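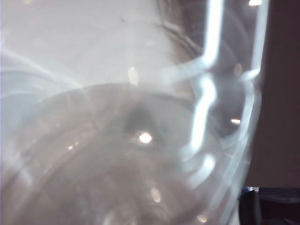 A clear plastic container, seen from close up.

Pomstead's storage manager on linefill, water bottoms and the price of a late tanker

The crude terminal at Pomstead sits at the end of a pipeline from the Tombridge jetty and holds stock for three customers, two of them refiners and one a trading house. When loadings at the export end were cut last November, the terminal spent several weeks supplying both refiners from tank. Its storage manager, who has run the site through two changes of owner, agreed to talk on condition that the customers were not identified. The interview took place in the terminal's control building, beginning shortly after seven in the morning, when the night shift hands over its tank figures.

The first subject was the gap between the stock a terminal reports and the stock it can deliver. Reported inventory is gross. It includes oil below the suction line of each tank, oil held in the pipework, and whatever sediment and water has settled out since the last clean.

"People read the headline number and divide it by daily demand," the manager said. "That gives them days of cover. The trouble is that the bottom of the tank is in the numerator. With a floating roof you can't pump down past the point where the legs touch the floor, unless you want to take the tank out of service, and then you have vapour under the roof and a permit to apply for."

Pomstead has 13 crude tanks. During the November cut one was already out for floor plate repairs and another was being filled with a heavier grade that neither refiner could run without blending. The manager declined to give a working capacity for the rest but said it was "a good deal less than the brochure".

The terminal learned of the cut from a revised loading programme, which arrived by email at 4 p.m. and moved one cargo back and removed the next. No reason was attached. The manager said this was normal.

"A loading programme is a table. It tells you a vessel, a grade, a quantity and a window. When a producer has a problem, the table changes, and you are left to work out whether it's weather, a pump, or something worse. You ring the ship's agent. The agent has the same table."

The first decision was to slow the line to the inland refinery. The pipeline runs for 329 kilometres and must stay full, so flow can be reduced but the line cannot be drained to help out. Below a certain rate the waxier grades begin to lay down on the pipe wall, and the line then needs pigging sooner than planned. Asked how close the terminal came to that limit, the manager said the rate was held above it throughout, although for several nights the margin was narrow.

"You have two curves. One is stock going down and the other is temperature going down, because it was getting colder and the oil moves more slowly through the ground. I was more worried about the second. We could have bought stock."

Buying it would have meant the spot market, where prompt barrels had risen sharply against those for later delivery. The manager described this as the part of a disruption which shows up in storage economics before it shows up anywhere else. When prompt oil costs more than forward oil, there is no return in holding it, and traders with leased tankage start to draw down. At Pomstead the trading house sold most of its stock to one of the refiners in tank, so that ownership changed while the oil stayed where it was.

"It was a paper transfer. We changed the name on the stock account and issued a certificate. From outside it looked as if supply had arrived. The total on site was the same to the barrel."

The terminal had by then changed its gauging routine. Radar gauges on the tanks are read continuously, but custody figures still depend on a manual dip, with water cuts taken by paste and tape. Under normal working each active tank is dipped once a day. The interval was shortened to every shift. The extra samples went to the site laboratory, which checks density and sediment before a tank is opened to a customer.

Part of the reason was an old disagreement over measurement. Pomstead uses software from Amach to reconcile the pipeline meters with tank levels, while the jetty uses a system supplied by Kikuchi. The two apply temperature correction at different points in the calculation. On a full cargo the difference can reach 500 barrels, in either direction.

"In a quiet month that washes through the loss account," the manager said. "When a customer is counting every tank, they want to know who has those barrels. I can show them both calculations. Neither is wrong — they are averaging temperature over different volumes."

The delayed cargo berthed in the last hours of its second window and discharged without incident. The removed one was never reinstated, and the refiners made up the quantity under separate arrangements which the terminal was not party to.

Questions about public reserves were answered more briefly. Pomstead holds a small volume of compulsory stock on behalf of one customer, under a ticket that obliges it to keep the oil available. None was released. The manager said a release would have taken longer to arrange than the replacement cargo took to sail, and that the compulsory volume was in any case mixed with commercial oil in the same tanks.

"There is no separate tank with a seal on it. The ticket is a minimum. If commercial stock runs down, the obligation sets your floor higher than the pump does. I would like to see that taken off the published figures, or at least shown on its own line."

The terminal has since made two changes. It now asks both refiners for a minimum acceptable rate in writing at the start of each quarter, where before this was settled by telephone. It has also brought forward the floor repairs on the next tank in the programme, which will be done in summer, when line temperatures are higher and slower pumping carries less risk. A proposal to add heating at the midway booster station is with the owners. The manager expects a decision once the pigging results are in.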